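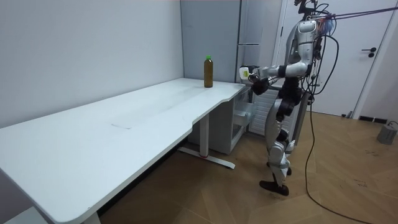
Gamepad sauber halten

Von Ilse Van Hecke, September
17 Kommentare

Vor jedem langen Spieleabend reinige ich meinen Controller. Zuerst ziehe ich das Kabel ab, dann gehe ich mit einem trockenen Pinsel um die Sticks.
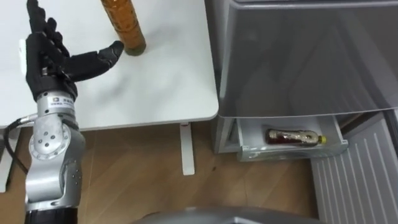

Eine Flasche auf dem Tisch, in Reichweite der Hand.

Für die Ritzen nehme ich einen Zahnstocher aus Holz – bitte ohne Druck. Klebrige Tasten wische ich mit einem leicht feuchten Tuch ab.
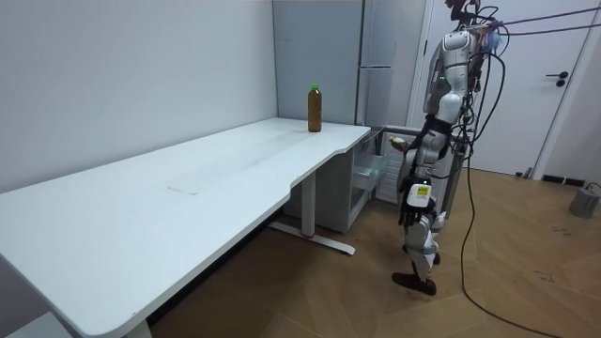 Danach lasse ich alles rund 19 Minuten liegen und stecke das Kabel wieder ein.

678 Mal geteilt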